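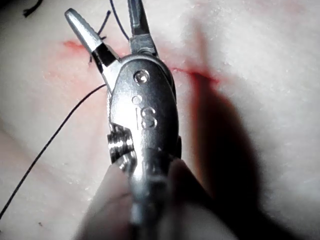
Two-arm needle handover keeps failing in our student project

Cyrill Gruber
Posted October 20, 2025, in Student Projects, topic 3671

I'm on a student team called Drarkness at Kellard College. Our project for the automation class is a suturing task on a practice pad with two robot arms. One arm drives the needle through the incision, pulls it out the other side, and passes it to the other arm so the next stitch can start.

The driving part is okay. The handover is not. We tried it 11 times in our last lab session and it went wrong in most of them. Either the needle turns in the first gripper when the second one closes on it, or the second gripper closes next to the needle and gets nothing. When the handover does work, the needle often sits at a different angle than the program expects, so the next stitch goes in crooked.

We do it by playing back a path we recorded by hand. The positions are the same every time, but the needle isn't. We have a fixed camera over the pad and could use it for more than recording, but only one of us has done any vision work. We have to show three stitches in a row at the Zukport student day in November. Should we drop the recorded path and find the needle with the camera, or is there a way to make the recorded path good enough? Also, the thread keeps getting under the second gripper. Any help with that is welcome too.

Yolanda Whitlock

I helped with a project like this for two terms. I would keep the recorded path and fix how the needle is held first. You don't have enough time to build a vision system, debug it, and still practice.

Your positions repeat but the needle doesn't, so look at where it starts to differ. In our case that was the pull-out. The gripper took hold of the needle wherever it happened to come up through the pad, and the error went all the way through to the handover. We added a stop after the pull-out. The arm lifted the needle clear of the pad and went to one fixed pose, and a person looked at it and pressed a key to go on or to stop. That alone told us which failures belonged to the handover and which were already there before it.

Then slow down the closing. Do it in this order:

Bring the second gripper in with the jaws open, along the line its jaws point.
Stop with the needle between the jaws.
Close slowly until the jaws touch the needle, then wait a second.
Close the rest of the way.
Open the first gripper only a little, wait, and then back it straight out.

If you open the first gripper all the way at once, a jaw can bump the needle on its way out. Both arms holding the needle for a moment is fine as long as neither one is moving. If one of them moves even slightly while both are closed, they fight each other and the needle turns.
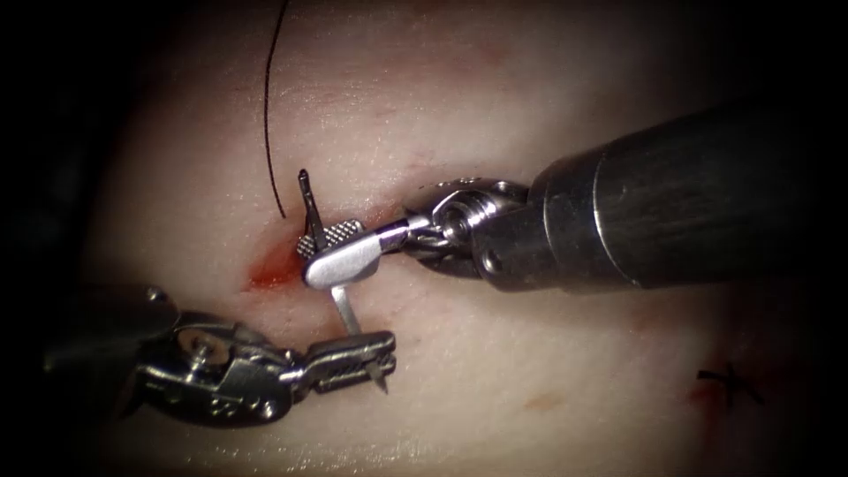
Where on the needle should the second gripper take hold?

Pick a spot on the body of the needle, away from the very tip, and leave enough room that the two sets of jaws can't touch. The tip is easy to bend or dull, and a needle held right at the end swings more when you push on it. Mark the spot in your program as a distance along the curve from the first gripper, then use the same distance every time.

For the thread, add a sweep. Before the second arm comes in, have the first arm move away from the incision and pull the slack to the side the second arm doesn't use. Our sweep took about 10 seconds and we never took it out. Cut the thread shorter for practice too. You only need enough for the stitches you plan to show.

Vinzenz Zaugg

Use vision. Recorded paths never work for this, you'll waste a month.

Luzius Schnyder

I don't agree with Vinzenz for a class project with a date on it, but there is something in between. You can use the camera just for a check. Save a picture of a good hold at the fixed pose Yolanda describes. On each run, take a new one and compare the angle of the needle in a small area around the gripper. If it's off by more than you allow, the program stops and the arm puts the needle down and takes it again. You don't need to know where the needle is in space for that. One person can write it in a weekend.

Watch the lighting if you do this. Metal needles and metal jaws both throw bright spots, and when the lamp moves the spots move. We taped ours to the bench.

Check your calibration between the two arms as well. Touch the tips of both grippers to the same point on the pad, in six different places, and write down the error at each one. If the error grows toward one side, no amount of work on the path will fix it. We did that in the Bermúdez lab at the start of every session and it caught a loose mount twice.

Comments

Cyrill Gruber: Thanks. We did the touch test and one side is off by a lot more than the other. Going to redo the calibration before anything else.

Hannelore Hollenstein: Does the slow close work with a smaller needle? Ours slips even when nothing is moving.

Yolanda Whitlock: @Hannelore Check the jaws for wear first. If the teeth are worn down, a thin needle will roll whatever you do.

Vinzenz Zaugg: Still say vision.

Cyrill Gruber: The stop after the pull-out is in now. Most of the bad ones were already bad at that point.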